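Kevby
A plain-text list of laundry care labels, typed up so you don't have to squint at them.
Last updated Jun 28, 2024

What this is
Kevby is one CSV file of garment care instructions, copied word for word from the tags sewn into clothes. It began as a spreadsheet for the Tadlow amateur basketball league, whose jerseys had turned three different pinks by May. It has since grown to cover towels, curtains and one bathrobe with very strong opinions about bleach.

Columns
item: what the thing is, in lowercase
fiber: as printed, including the spelling mistakes
wash, dry, iron: as printed
symbols: our best reading of the little triangles and tubs
notes: where the grumbling goes

Coverage
There are 17 fiber blends and 21 wash instructions, 11 of which mean "cold, gentle" in different words. Wool is thin. Silk is missing entirely, which tells you what kind of people typed this in.

Known problems
Labels that washed out to blank are entered as "unreadable" and not guessed at. The Preltotcombe batch uses Celsius and the rest uses Fahrenheit. Check the unit before you boil anything. "Dry flat" and "lay flat" should be merged. We've been meaning to.

Install
Download the file. Open it. The dixit script prints one row at a time if you'd like your laundry advice in a terminal.

License
Do what you want with it. Shrinkage is your own affair.

Pictures 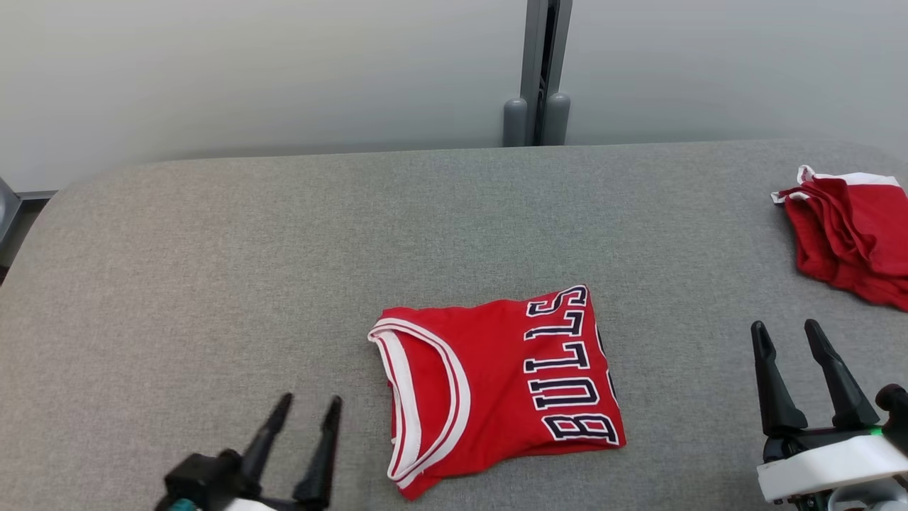
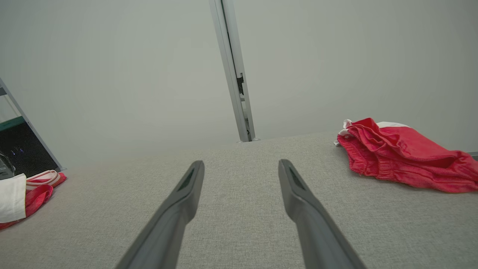
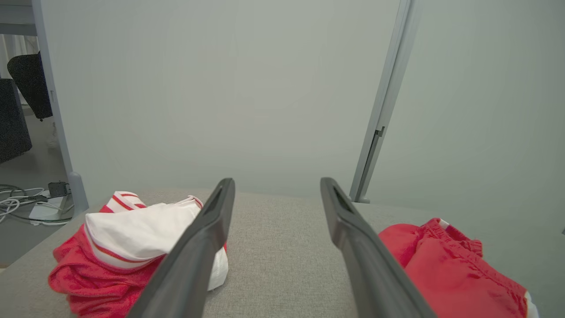 Fig. 1-3. Gray upholstery, with a folded red basketball jersey in the first.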